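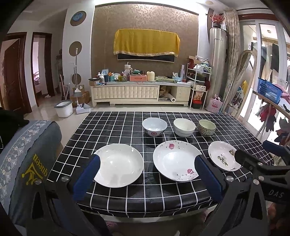

Page 7

SPEAKER NOTES: GOING THROUGH THE ROLL
Leonora Macapagal, Werkcombe Chapel
Summer gathering of the Pilard group of churches, 3 July 2025

(Wait for people to come back in with their tea. Don't start over the noise of the chairs, I did that last year and had to say everything again.)

Good afternoon, everybody, and thank you for having me. I know some of you very well and some of you only from the back of a minibus, so for anybody who hasn't met me, I'm Leonora, I have been at Werkcombe since I was newly married, and for the last while I have kept the membership roll. It was handed to me in a shoebox. I'm told I said yes before I had seen the shoebox.

I've been asked to talk about how we went through our roll last year, name by name, and what came of it. A few of you rang me afterwards to ask about it, and I gave everyone a slightly different answer depending on what was in the oven, so I am glad of the chance to say it all in the right order.

WHAT WE STARTED WITH

When we sent in our return each spring we put down 600 members. We had put down 600 for as long as I could trace back, and I traced back a good way. It was a lovely round figure. I don't think anyone meant any harm by it. The person before me copied it from the person before her, and it went on the form, and the form went in an envelope.

Now, if you have ever been to Werkcombe on a Sunday morning you will know that we could not seat 600 if we opened the vestry and put people on the stairs. The town itself is only 4,000 people, and there are three other churches and a Quaker meeting.

(Pause here. Somebody usually laughs. If it is Wilfredo, let him.)

What changed was a funeral, and I'm going to tell you this one carefully. We had a letter from a family in another county asking why the chapel had sent their mother an invitation to the harvest supper. She had been dead for two years. It was a very kind letter, much kinder than it needed to be. They said she would have liked to come. I read it standing up in the hall with my coat on, and I thought, well, we must do something about this, and then I sat down and had a bit of a cry, and then I rang Jonalyn.

Jonalyn Javier is our minister, for those who came in late. She said two things on the phone. The first was that she would write to the family herself that evening, and she did. The second was that she wanted to know who her people were. She had been with us for eighteen months by then and she said she still couldn't tell me which of the names in the box were alive.

HOW WE WENT ABOUT IT

We began in March, after the worst of the weather. I would say to anyone thinking of it, don't begin in Advent. Everyone is cross and nobody is in.

There were five of us to start with. Jonalyn, me, Wilfredo Aquino, who knows every street in the town from his years on the post, Şengül Aksoy from the lunch club, and Nelli Turunen, who had only been coming since the autumn. I want to say a word about Nelli, if she will forgive me. We asked her because she was good with a spreadsheet. What we got was somebody who hadn't heard any of the stories. The rest of us would look at a name and say, oh, him, he left over the hymn books, and put the card down again. Nelli would say, has anybody asked him? And of course we hadn't.

(Look at Nelli. She will hate this. Do it anyway but be quick.)

We typed everything in first. It took us the best part of a month of evenings, in the small room with the Eberhard harmonium, which has to be moved before you can open the door fully. Some cards had an address and nothing else. Some had three surnames, each crossed out for the next. One had a recipe for chutney on the back, and a very good one, I've made it since.

We used Taltix to hold the list, as the circuit office had it already and could show us how. I'm not here to recommend it over anything else. You could do the whole thing in an exercise book so long as you only have one exercise book. That was where we had gone wrong before. I had a list, the lunch club had a list, the magazine had a list, and the man who did the gift envelopes had a list which he kept in his head.

Then we made contact, and we did it in this order. A letter first, signed by Jonalyn, very short. Then a telephone call if there was a number. Then a knock on the door, in pairs, in daylight.

I have brought copies of the letter and they're on the table by the urn, do take one. You'll see it doesn't ask for money. We were quite firm on that. We'd had a long discussion, and I'll own that I was on the other side of it to begin with, as I thought if we were paying for the stamps we might as well slip in something about the roof. I was wrong. People told us on the doorstep that they'd read it twice looking for the bit about the roof.

It also doesn't ask why they stopped coming. It says we are putting our records right, here is what we have for you, is it correct, and would you like to hear from us. That's all. There is a box to tick for a visit and a box to tick to be left in peace, and both boxes are the same size.

WHAT WE HEARD

(This is the part to take slowly. If time is short, skip the section on printing and keep this.)

Most people were pleased. I should say so, because I'd lain awake expecting otherwise. They were surprised and they were pleased. One gentleman kept Wilfredo and Şengül for two hours and gave them a tour of his runner beans. He had not been inside the chapel since his daughter's wedding and he thought we'd taken his name off years ago. He'd been rather sad about it, all that time, and never said.

Some people had moved to other churches and were very happy there, and we wrote to those churches and passed their names over with our love, as we ought to have done at the time. If you are from one of those churches and you had a pile of transfers from me all in one week, I apologise, and thank you for not sending them back.

Some people had died. I won't give you a number for that. We read the names out at the morning service, in two parts, as it would have been too many for one, and we asked anybody who remembered them to stay behind. I thought we might have a handful. The kettle went on four times. People stood about telling stories until the heating went off, and a lady I had sat behind for thirty years turned out to have been bridesmaid to three of them.

And some people were angry, and I'd be doing you a disservice to leave that out. There was a family who had been treated badly by us, a long time ago, over a baptism. They had every right to be angry. Jonalyn went round by herself and listened, and she has been back since. They haven't come to chapel and I don't expect that they will. They ticked the box for a visit, though.

THE NUMBER

So at the end of it all we had 495.

(Don't rush to explain it. Let them have a moment with it.)

I took that figure to the church meeting with my knees knocking. It looked like a terrible loss, written down next to the other one. There were some long faces, and there was a question from the back as to whether we had to tell anybody. Yes, we did. It went in on the return with a covering note.

What I said to the meeting, and what I'd say to you, is that we hadn't lost a soul that year that we had not lost already. And we had people on the list now that we could ring up. I could go down the whole of it and tell you a street and a voice. Not all of them come on a Sunday, far from it, but they are ours and they've told us so.

PRINTING AND SUCH

A few practical things, for those who like them, and I do.

Get the stamps in one go. Use a typeface that your oldest member can read; try it out on your oldest member. Ask people how they'd like to be addressed, because we'd been writing to a doctor as Miss for forty years. Let people see what you have written about them, and don't write anything you would mind them seeing. Somebody needs to be in charge of the corrections, and it wants to be one person, and it wants to be said out loud at a meeting who that person is.

Go in pairs, and don't pair husbands with wives. They start talking to each other.

Do a little each month from then on. We take a page at a time at the end of the pastoral meeting and Şengül reads the names out, and somebody always says, oh, I haven't seen her lately, and somebody else puts it in the diary. It takes us ten minutes unless Wilfredo has brought cake.

QUESTIONS

(If they ask about data protection, hand over to Nelli, she has the notice with her. If they ask about the baptism, don't go into it. If they ask whether giving went up, say a bit, and that it wasn't what we did it for.)

(Thank the Pilard ladies for the tea. Collect the leftover letters from the table. Minibus leaves from the side gate, by the bins.)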